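I caught up with Benjamín Garrido in the back of the Coldale student workshop, where he was eating crackers over a keyboard and trying to get one of his teams to stop arguing about wheels. He's coached the robotics club for 4 years now, and he talks fast, so forgive me if I missed a word or two.

"We started with 2 kids and a box of motors," he told me. "Now I've got a sign-up list I can't get to the end of!"

This year's big thing is the Dernance Challenge, where student teams teach a robot to do kitchen chores. Tidying, fetching, putting a piece of fruit where it belongs (harder than it sounds, I'm told). The club's entry is called Ebihara, and the kids have been at it most evenings. 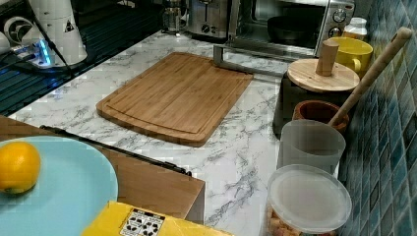

Benjamín's pet subject is practice, and he'll happily go on about it until the lights go off. The team logged 300 practice runs before they let Ebihara try anything with a score attached. "Everybody wants to write code on day one," he said. "I make them look at a kitchen first. Where would you set something down? What's in your way?" An orange citrus fruit on a pale blue plate is his kind of starter problem, while a bamboo cutting board sitting at a bit of an angle on veined marble gets him properly excited. "Kids assume everything is lined up square with the counter. Then it's crooked, and they have to think!" He's also fond of clear containers and shiny metal, mostly for the groans they get.

Sachiko Honda, one of the student leads, rolled her eyes at that (nicely). She handles the grasping code and says her favorite part is reading the logs, which I did not expect from a sixteen-year-old. "I like finding the exact line where it went wrong," she said. "Benjamín likes the arm moving. I like the spreadsheet."

Their best score so far is 76, and she wants to beat it before the regional round in July. I asked whether she was nervous. "About the robot? No. About my talk to the judges, yes, very."

Then somebody called her over about the wheels again, and off she went.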